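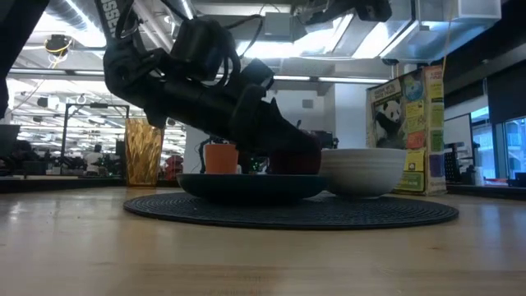
Grasping results from the Molarby manipulation group are in, and they favor a slower approach to the last few inches of a reach. The group has spent since October comparing two ways of training an arm to pick up everyday items from a set table. In the first, the policy predicts the whole reach in one go. In the second, which the group calls Haslam, the policy stops short of the object, takes a fresh look and plans the final move again. Fruit was the main test item. An apple on a shallow plate, with a bowl close beside it and a cereal box standing behind, leaves little space for the fingers, and once the gripper is down on the fruit it hides part of it from a fixed camera. Most of the single-reach policy's failures came at that stage.

Each method got 70 attempts, with the tableware moved between attempts. The single-reach policy failed 19 times. Haslam failed 6 times on the same layouts. It was also slower, adding around 2 seconds to each pick.

Marta Kushnir, who ran the trials, said the gain was smaller than the totals suggest on open layouts, where both methods did well. The difference showed up when a bowl or cup stood next to the target. "The second look mostly fixes small sideways errors," she said. "If the first plan is badly wrong, looking again doesn't save it."

Lev Kobzar and Vira Didenko are now going through the failed attempts by hand. Several of Haslam's failures involved the fingers touching the rim of a dish before closing. The current policy has no sense of touch, and Didenko wants to add a simple contact signal from the motor current before the next round.

The training code will go to the Bustden team first, so they can repeat the trials on a different arm. Groups that want to try it on their own table setups should write to Petro Didenko. He also has the layout sheets and the scoring rules.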